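Ticket 601: No hot water on the second floor, Tondbridge building
Status: Open, waiting for part
Priority: 2
Opened: 5/22/24
Category: Plumbing and heating

Reported fault
Hot taps in both second-floor washrooms run cold first thing and then lukewarm. The kitchen tap on the same floor is fine. The ground floor has no complaints. The reporter says it began after the water was shut off for the meter change.

First visit
Checked the cylinder in the plant cupboard. It is the 200 litre Zerusell, thermostat set to 60. The gauge at the top read 61, so the water is being heated. Timer correct, no error light on the panel. Ran the washroom taps for five minutes and got 34 degrees at the basin. Kitchen tap gave 55 in under a minute.

Bled the washroom branch at the high point. A fair amount of air came out. Temperature at the basin went up to 38 and stayed there. Not good enough, but it shows air was part of it.

Second visit
Reporter says it was better for a morning, then dropped again. Isolated the washroom branch and took out the blending valve under the left-hand basin. The inlet strainer on the hot side was full of grit and scale. Cleaned it, refitted it, and got 41 at the basin. The right-hand washroom has the same Villeo valve. Its strainer was clean but the spindle is stiff and will not turn past halfway. Tried to free it – no luck, and more force would break it.

Left the right-hand valve in place, as it still passes lukewarm water. Put a notice on the door.

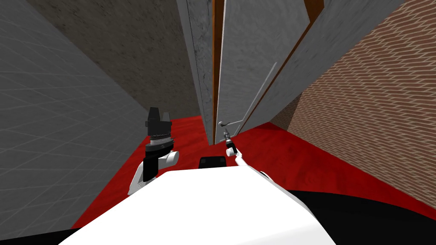 Tondbridge Building Services – Plumbing and Heating Team

Parts
Replacement blending valve ordered from Hinojosa. They have the 15 mm body in stock but the cartridge is on back order. Asked for the complete unit instead and am waiting for a price.

Still to do
Fit the new valve and set it to 41 at the basin.
Flush the branch before fitting – there may be more grit from the meter work.
Check the pump return on the same run. It felt cool on the second visit and I did not have time to follow it back.
Strainers on both valves to be looked at again in July.

Note for whoever picks this up: the isolation valve for the right-hand washroom is behind the panel with the missing screw. The label on the pipe says cold, but it is the hot.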